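Workshop notebook - January, written up at the bench with a cup of tea

Day 25 of the year and I finally got what I'd been waiting for, a properly cold, bright, still morning. No drizzle! I had more or less given up. The whole of the first three weeks went grey, wet, grey, windy, grey, and I've been grumpy with everybody in the building, sorry if that was you.

Woke up before the alarm because the light was coming round the curtain, lay there a bit feeling smug, then remembered I'd left the car at Turnitz after the last meeting and would have to walk in. Normally that would have finished me off. Today I went the long way on purpose, down past the Oro bakery and along the canal (frost on the lock gates, two swans looking cross) and bought a cheese roll that was still hot in the middle. Ate it walking along with my gloves off. Fingers went numb, didn't care.

Note for anyone using the canal path: the bit under the railway bridge is sheet ice. I went along it holding the rail like somebody's gran. Go up the steps and over the road until it thaws.

Got in at 8 and the heating wasn't on again. The timer had gone back to summer settings, so I've set it by hand and stuck a bit of tape over the button. Please leave the tape. The bench room was bearable by mid-morning and lovely by lunch, with the sun coming right across the floor, and I moved my chair twice to stay in it like a cat.
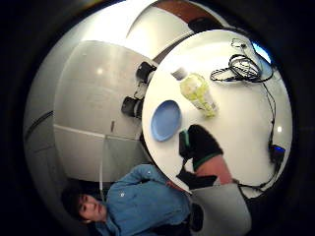
What time does the sun get round to the bench side at this time of year?

Just after eleven on a clear day, and it's gone behind the Nomura building by two. I wrote the same thing in the old notebook last winter, page 211 if you want to look, and there's a little drawing of the shadow line that I was very pleased with at the time.

Other things from the morning, in no order. The kettle needs descaling, it sounds like a lorry going uphill. The back door sticks when it's cold and you have to lift it as you push. I've found my good scarf, which has been behind the coat rack since before Christmas while I accused the bus company of losing it. I even rang their lost property. Twice. The woman there was so nice about it that I feel I should ring again and own up.

Went out again at lunch because it seemed rude not to. Walked up Zirham hill, which I've been promising myself since the autumn, and you could see all the way over to the water tower with smoke going straight up out of the chimneys. I stood at the top puffing and thought, right, this is the year I get up here once a week. I said that last January too (I've just looked, it's in the same notebook, a few pages on from the shadow drawing). Managed it 3 times. But the boots are better now and I've got no excuse about the mud while it's frozen.

Came back with a red nose and did a decent afternoon's work, the best I've done since the break. I do think it's the daylight. I've been coming in when it's dark and going home when it's dark and then wondering why I feel like a potato.

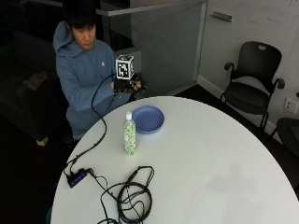 Oro wrote underneath in green pen that I should enjoy it while it lasts, the forecast has rain coming in from the west tonight and the hill will be a bog again by the weekend. Also that the heating timer was fine until I touched it.

Not taking that last bit lying down, I have never touched the timer before this morning. But fair enough about the rain. The sky had gone a bit milky by half three and there was a ring round the sun, and my knee has opinions.

To do: descaler. Salt for the back step, the tub's down to the last scoop. Fetch the car from Turnitz before they start sending me notes about it. Ring lost property and confess about the scarf. Boots by the radiator tonight, and not right up against it like last time, the soles still have a bend in them.

Left at twenty to five and it was still light - only just, a bit of pink over the car park, but light.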